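# Rules for hand-held gripper recording in people's homes?

We're writing a one-page rule sheet for folding sessions and can't agree on how strict to be.
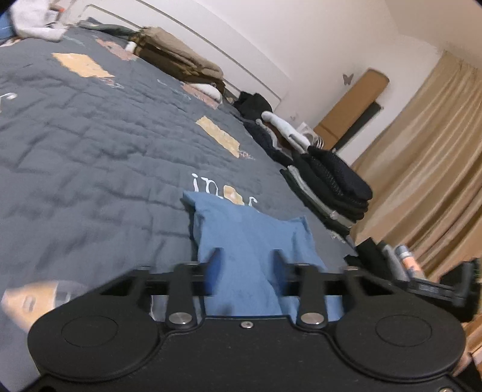

My main worry is consistency between households. Our group in Hudthorpe has 52 homes signed up and each one does it differently. Some people clear the bed completely, others leave clothes piled along the side and work on a quilt with lettering and patches, with a light blue cloth pinched between the fingers. Should the sheet require a plain cover and a clear surface? Also, what do people do about personal items near the work area? I'd like this settled before July.

**Marin Milošević**

I wouldn't require a plain cover. We did that at Nindside and people ended up buying sheets, which defeats the purpose of working in real homes. Our sheet says:

- Leave the room as you normally keep it.
- Put away mail, prescriptions, family photos and anything with a name or address on it.
- Nobody else in the room unless they've signed the consent form.
- One item per take. If you drop it, keep going and mark the take.
- Check the finger screws before you start.

The second rule matters most - we reviewed 1,442 takes last year and most of the ones we pulled were for paperwork left out. Clutter by itself was never grounds for removal. Let people delete their own takes as well, and put that in writing.

**Vasilis Milošević**

Agree with most of that, but I'd keep sprays and bottles off the bed. Nikolovski's sheet has a minimum clear area, I forget the size. Ask them.

**plutlow_shed**

We cap sessions at 10 minutes and then a break. The grip gets heavy on the wrist. No opinion on bedspreads.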